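Hand keeps losing its grip on plates, thumb side only

urnness_kitchen
I look after one arm with a five-finger hand that does dish racking at our test sink. Since February the thumb lets go early on anything flat. The four fingers are fine – I've swapped the plates, slowed the approach and re-homed the hand 20 times. It has 3,393 cycles on it. This is the sort of grip I mean, thumb hooked on the rim and fingers out straight:

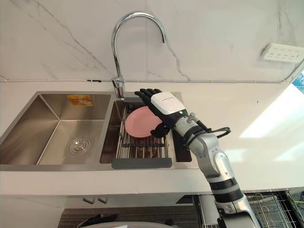
Perkov
Check your cable loop first! Mine had the same lazy thumb and the connector at the wrist had worked itself half out, because the loop tugged on it every time the forearm rolled. Power down, reseat it, add a bit of slack, then re-home the thumb by itself (not the whole hand, that skips the thumb offset on mine). Ran 489 plates after that with 4 drops.

wuleo
just buy a new hand lol

Verbeke
What Perkov said, but also wipe the thumb pad with plain water and a cloth. Dish soap film builds up and you'd never see it on black. I do mine every morning before the first run.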